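Open day at the Odero storage showroom, Pultport

February 25, 2026

Odero had been promising this open day since before Christmas, and the leaflet made it sound like the end of the messy kitchen as we know it. "See how a calmer home begins," it said. I have a messy kitchen and a free morning was going, so I took the bus out to Pultport to see what calm costs.

The showroom is on the Gulotier estate, behind the tile warehouse, and the signs give up after the second roundabout. I walked past it once. Inside there is a front desk, a rack of coats, and a bowl of mints with the Odero name on the wrappers. You get a sticker and a map. The map shows four areas: Pantry, Fridge, Laundry and something called Transition, which was the corridor.

The welcome talk ran to 25 minutes, and I would have cut most of it. We heard that the firm now lists more than 2000 products, and that choosing a container is a decision you live with every day. I've lived with mine for years and can't remember deciding anything. They came with soup in them.

Pantry was the best of the four, and I'll give them that. One wall had been fitted out as an ordinary kitchen cupboard, with deep shelves and awkward corners, and the dry goods were decanted into matching tubs. It looked very tidy. It also held about a third of what I keep in the same space, and there wasn't a half-used bag of anything. I asked where the original packets go, with the cooking times on them, and was told that many customers cut out the instructions and tape them to the bottom of the tub. So you tip up your rice to find out how to cook it.

The tables in the next bay were for handling things, and I spent longer there than I meant to. Lids are where these ranges stand or fall. A see-through tub is a see-through tub, and anyone can make one. A lid that goes on without a fight, comes off with wet hands and is still in the house a year later is worth paying for. 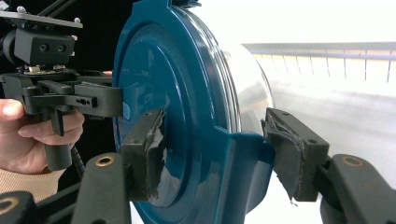

A teal lid on one of the clear containers, with raised rings and a wide lip at the rim.

I liked the colour more than I expected to. You would find that lid at the back of a dark cupboard, and the lip gives you something to get hold of. My doubts are about the rings. Every groove on a kitchen lid is a place for flour to sit, and a sponge will only get so far into it. I asked about dishwashers and got "top rack, ideally", and that "ideally" bothered me all the way home. The other trouble is the shape. Round tubs waste the corners of a shelf, as the Pantry wall had just finished showing us, and I couldn't get a straight answer on why anyone should buy round over square. "Some people prefer it" was the best on offer.

Fridge was a fridge. It had trays in it. The trays slide, and if you own a fridge of precisely that width I'm sure they slide at home too.

Laundry was shut for a delivery, so I can't report on it, although it was still on the map and still in the talk.

Lunch was included, from the Đinh counter at the far end of the building, and it was easily the best part of the day. Noodle soup, plenty of herbs, proper broth. It came in a cardboard bowl with a cardboard lid that fitted perfectly well.

Then the shop, which you have to go through to get your coat. A starter set is 30 pounds and the full pantry set is 80, with the open day discount already taken off. The discount can't be used on single lids. I asked, as lids are the bit that go missing, and was told replacement lids are "coming to the website". No date was given. Until they turn up, losing one lid means buying another tub.

I bought nothing, though I did go back and pick up the teal one twice. If they sell the lids separately by the summer I may change my mind about the smaller sizes. If you are thinking of going to the next one, get there for the talk if you like talks, skip Transition, and measure your shelves before you leave the house. The bus back is hourly and the stop has no shelter.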